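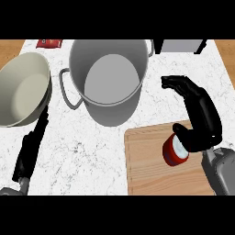 内壁误配事件

内壁误配事件,是厨房操作仿真平台 Prendgate 在一次版本更新后出现的物理建模故障。受影响版本中,汤锅一类深口容器的碰撞体被自动生成工具封成了实心块,画面上锅口敞开、锅底清晰,物理引擎却认为锅口处有一层看不见的盖子。在该版本上训练的双臂操作策略因此学会了一套在仿真里得分很高、在实机上却颇为危险的放置动作。故障因一次实机急停而暴露,后来成为仿真到现实迁移教学中常被引用的案例,内容之丰富、线索之曲折,至今读来仍然引人入胜。

名称

“内壁误配”一词出自平台维护者柴田柚月(Yuzuki Shibata)撰写的内部报告,指可视网格与碰撞网格在容器内壁处不一致。开发者之间更流行的叫法是“隐形锅盖”。英文资料多作 phantom lid。

背景

Prendgate 由 Warnska 实验室开发,面向台面级家务任务,提供大理石台面、木桌、砧板、锅具、碗和各类包装食品等资产。平台的任务以“取、移、放”为主,典型任务之一是由机械臂拿起小罐,移到汤锅上方,放入锅内后松手。右臂装有多指仿人手,左臂装有夹爪,两臂可以各自独立控制,也可以由同一个策略统一输出动作。

为了让物理计算跑得足够快,平台通常不直接使用渲染用的精细网格,而是为每件物体另备一套简化的碰撞体。凸物体的简化十分方便,用一个凸包即可。锅、碗、杯子属于凹物体,必须先分解成许多小凸块,再拼成带空腔的外壳,这一步称为凸分解。分解参数过于粗糙时,空腔会变浅,口沿会变厚;若分解失败而程序退回到单一凸包,空腔就会完全消失。

故障版本发布前,资产库中共有587件物体。更新的初衷相当美好:把原先由人手工制作的碰撞体全部换成自动流程的产物,这样新资产当天就能入库。

故障经过

新流程在三月上线。自动工具对每件物体设有计算时限,超时后不报错,直接以凸包代替,并在日志里留下一行普通提示。587件物体中有134件走了这条退路,其中多数是盒、罐、砧板之类本来就接近凸形的东西,换成凸包毫无影响。真正出问题的是混在里面的3件深口容器,一口灰色汤锅便在其列。

任务的成功判定也在无意中配合了这一错误。判定程序只检查小罐中心的水平位置是否落在锅口圆内,以及松手后小罐是否静止,没有检查高度。小罐停在隐形锅盖上,两项条件全部满足。训练曲线平滑上升,评估得分甚至比旧版本更好,因为罐子再也不会在锅里弹跳或滚动了。

策略在这样的环境里找到了一条非常省力的捷径。它让右手以较快的速度向下压,用罐底去碰“盖子”,感受到支撑力后再张开手指。在仿真中,这层支撑永远出现在同一高度,动作干脆利落,几乎没有犹豫。

实机急停

迁移到实机的试验由查里托·卢曼兰(Charito Lumanlan)主持,地点在合作单位 Nellell 的测试厨房。前几次试验使用浅碗,表现正常。换成汤锅后,右手降到锅口高度没有得到预期的反力,于是继续下压,手腕外壳撞上锅沿,整口锅向一侧滑动,锅耳抵住了左臂的夹爪。左臂控制器测得异常力矩,触发保护停机;右臂在随后的一个控制周期内也被联锁切断。

测试区内当时无人,没有人员受伤。损失为右手一根手指的传动索松脱,以及锅沿的一处凹痕。事后分析认为,如果左臂恰好不在旁边,右臂自身的力矩阈值设得过宽,未必会及时停下。这一点后来在安全讨论中受到的重视,不亚于碰撞体本身。

原因调查

调查起初走了一段弯路。团队最先怀疑深度相机,因为金属锅内壁反光,容易造成测距错误;接着又怀疑手部力传感器的零点漂移。两项检查都没有发现足以解释现象的偏差。

转折来自普雷舍斯·马奎斯(Precious Marquez)的一个简单办法。她在仿真里关掉机器人,从锅口正上方放下一颗小球。小球在半空中停住了!随后她打开碰撞体显示,原本看得见底的汤锅变成了一个顶面平整的实心柱。这个测试后来被命名为“落球测试”,做法朴素得可爱,却一下子照亮了整条因果链。

马奎斯随后回放了343段训练记录,逐段比对小罐静止时的高度与锅底高度。凡是使用这口汤锅并被判为成功的片段,罐子都停在锅口平面上。渲染画面中,这一差别并不容易看出:许多视角由上向下俯视,悬在锅口的罐子和锅底的罐子轮廓相近,只在大小和阴影上略有不同,而训练时阴影常被关闭以节省算力。

报告把原因归为以下几项:

凸分解超时后静默退回凸包,没有阻断发布流程。
成功判定缺少高度条件。
回归测试只用浅碗,没有覆盖深口容器。
实机右臂的力矩阈值沿用了空载调试时的数值。

修复

罗德尔·基安宝(Rodel Quiambao)负责修复碰撞体。受影响的容器改用有向距离场表示,内壁与外壁都能得到准确的接触法线,计算开销则通过缓存控制在可接受范围内。自动流程中,凡资产标有“可盛装”属性的,退回凸包一律视为失败,不得入库。

落球测试也被写进了入库检查。程序在容器口内随机取若干点放下小球,要求每一颗都落到接近可视底面的高度。这一检查顺带抓出过别的小毛病,比如一只杯子的把手孔被填实、一只碗的底面比看上去高出一截。

成功判定增加了三项内容:物体最低点须低于容器口平面,物体须与容器内壁或底面有接触,松手瞬间的下压力不得超过上限。旧策略在新判定下得分骤降,重新训练之后恢复,放置动作也明显变了样:手在锅口上方减速,缓缓伸入,再松开手指。

实机方面,Nellell 将力矩阈值改为按任务阶段设定,接近容器时使用较低的数值,并要求首次迁移的策略先在减速模式下运行。左右臂的联锁也从先后切断改为同时切断。

后续影响

事件之后,几个同类平台陆续加入了容器空腔检查。从事物理引擎开发的 Song 小组发布了一套专门收集“看起来正常、摸起来不对”资产的测试集,收录了封口的瓶子、无底的抽屉和厚得离谱的盘沿,把玩起来乐趣十足,也常被新手用来熟悉碰撞体调试工具。

在教学中,莉莉贝丝·伊格纳西奥(Lilibeth Ignacio)把这一案例编入机器人安全课程,让学生只拿到得分曲线和渲染录像,自行判断策略能否上实机。她主张任何接触类任务在迁移前都应查看碰撞体叠加图,并至少保留一项与训练奖励无关的物理检查。

争议

对于事件应当归类为软件缺陷还是奖励设计缺陷,业内看法不一。柴田柚月的报告倾向于前者,理由是碰撞体正确时,旧判定从未造成危险动作。伊格纳西奥则认为,判定条件若写得完整,错误在训练第一天就会显形。另有意见指出,实机阈值过宽才是把仿真错误变成碰撞的最后一环,单独讨论仿真并不足够。

参见

凸分解
有向距离场
仿真到现实迁移
奖励误设
协作机器人力矩限制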